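University and Industry Cooperation
Handout 4: From the joint laboratory to the regional network
Version 25/08/2019

In the previous handout we looked at the reasons why a university and a company decide to work together. Now we go one step further and ask how such cooperation is organized, who pays for it, and what happens with the results. Please read these notes before the seminar and bring your own copy, as we will use the questions at the end.

1. Three levels of cooperation

In the literature you will find many classifications. For this course we keep a simple one, based on how long the partners are bound to each other.

Level A is the single service. A company needs a measurement, an expert opinion or a short training, and the university delivers it for a fee. The contract is usually one or two pages. There is little risk for both sides, but also little learning, and the contact often ends with the invoice.

Level B is the joint project. The partners write a common work plan, and each of them brings people and money. Normally there is also a public fund involved, which means that a third party has the right to ask for reports. Most of the cases in this course belong to Level B.

Level C is the permanent structure: a joint laboratory, a shared chair, an incubator, or a regional association with members from universities, companies and government offices. It continues after any single project is finished. It is also the most difficult level to evaluate, and students often forget this in their essays.
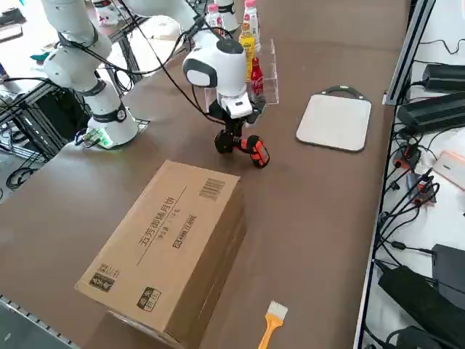
The border between B and C is not always clear. A project may be extended two or three times and slowly become a structure without any formal decision. When you describe a case, please write which documents exist (agreement, statutes, budget line) and do not rely only on the name. Some "centers" are only a web page, and some "working groups" have their own building.

2. The Skiltier case

Skiltier is a regional association of technical schools, small manufacturing firms and two city administrations. It began as a Level B project with one university, one chamber of trade and 45 member firms. The first phase was planned for 2 years. Its purpose was modest: to help small firms find student interns and to help teachers visit workplaces.

During the first phase the members noticed that the firms did not mainly ask for interns. They asked for access to equipment and for somebody who could explain to them if a new technology was suitable for their production. The association therefore changed its program and opened a common office in Plelturari, close to the railway station, where firms could come without appointment in the afternoon.

By the end of the second phase the office had received 1156 requests. It is important to understand what this number means. A request was counted each time when a firm filled in the form, also if the same firm came again with the same problem. In the annual report the number was presented under the title "firms supported," and the public fund criticized this later. For your own work: always look for the definition of the indicator before you compare two regions.

The money came from three sources. The member fee was 800 per year for each firm, independent of its size. The cities paid the rent of the office, and the university paid one coordinator. The equal fee was simple to administer, but the smallest firms found it too high and the biggest did not feel that they had a special responsibility. At the general meeting in February a proposal for a fee in steps was discussed and not accepted. We will come back to this decision in the seminar. 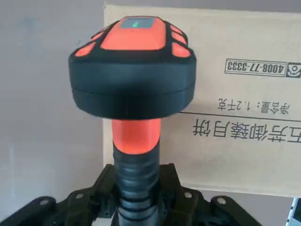
A second difficulty was the position of the coordinator. She was employed by the university but received her tasks from the association. When the faculty needed more teaching hours, her time for the firms became less. No article in the agreement regulated this. In the other case of this handout, the partners solved the same question in a different way.

3. The Akande agreement

Akande is a training and testing center founded by one university and one large company, Wavosari. Government is present only through tax rules and through the observer seat of the regional ministry, so the weight of the three partners is very unequal. Some authors would say that it is not a real three-sided model. I propose that we include it, but with a comment.

The agreement has four parts which you should know:

Staff. Every person who works in the center has only one superior, and this is the director of the center, also when the salary comes from the university.

Results. What is found by university staff alone belongs to the university. What is found together belongs to both, and the company has the first right to negotiate a license.

Publication. The company may ask to delay a publication by a limited time. It may not forbid it.

Exit. Each partner can leave at the end of a calendar year. Equipment stays in the center until the running student theses are finished.

The last point looks like a detail, yet many agreements have no exit rule at all. In such situations the students are the first who suffer, as they cannot complete their experimental part and have no voice in the negotiation.
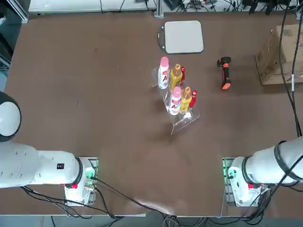 Fig. 1. Tabletop with two robot arms.

4. How to compare the two cases

Do not begin with the question which case is "better." Begin with the purpose. Skiltier wanted to reach many small firms with simple help. Akande wanted to train a limited group of people very well and to produce results that one company could use. If you measure Skiltier by publications, or Akande by number of members, you will get a wrong picture of both.

I recommend a table with the following lines: purpose, partners, legal form, sources of money, position of staff, ownership of results, exit rule, indicators. Fill in the facts first and leave a line empty if the text gives no information. An empty line is also a finding.

5. Questions for the seminar

Why did the office in Plelturari change its program, and who had the right to decide it?

Write a better definition for the indicator "firms supported."

Would a fee in steps have been more fair? Think of the smallest and of the biggest members.

What can a ministry do with an observer seat?

6. Written task

Choose one cooperation from your own region and describe it on three pages with the table from section 4. Interviews are welcome but not obligatory. Give the source for each number. Tasks that are sent after the seminar can be accepted only with a medical certificate.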